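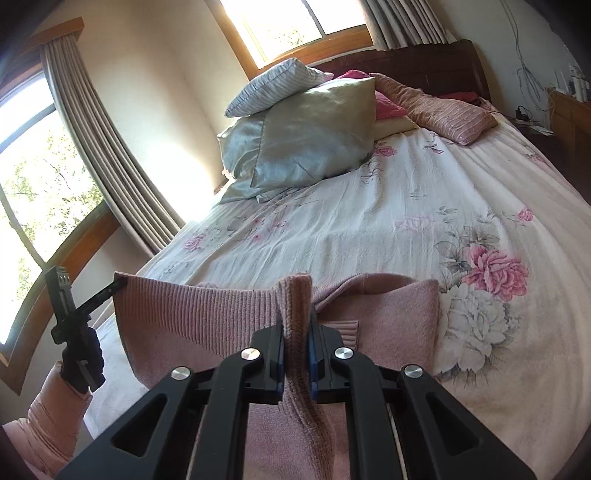
What should I do first if the jaws stop opening while they are holding cloth? Let go of the trigger, switch the power off at the handle, and work the cloth out by hand once the light has gone out.

The rest is for anyone with a Kandora gripper bought since November, following on from the message quoted below.

> Has anyone else had a Kandora jam on knitwear? Ours closed on a
> jumper cuff and stayed shut. Plulter told us to update to 601,
> which we did, and it jammed again the same afternoon. The motor
> was too warm to touch. We have stopped using it for now.
> Clendine workshop

We have had the same fault on 4 units out of 30, all on 601. Going back to the previous version cured two of them. The other two still jam, so I don't think the software is the whole story. 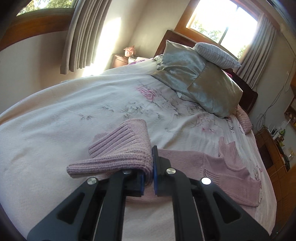 My own guess is the finger pads. The replacement set from Krajčí is softer than the original and drags on anything thick. On plain cotton I ran more than 200 closes without a fault. Ribbing is another matter: when the end of a jumper folds over one jaw and down between the blue pads, as it does here, there are several layers in the grip and the motor has to push against all of them. If the pad then creeps, the jaw reads as still open and the motor keeps pushing. That would fit with the heat you describe.

Until we hear back from Plulter, we are doing the following.

Take one layer where possible, away from the cuff or collar.
Check the pads for lifting at the corners before each session.
Stop if the motor housing feels warm, and leave it off for the rest of the day.
Keep your other hand clear of the jaws while the power is on.

Could Clendine tell me which pads were fitted when yours jammed, and whether the second jam was on the same cuff? I would also like to know if anyone has seen this with the original pads.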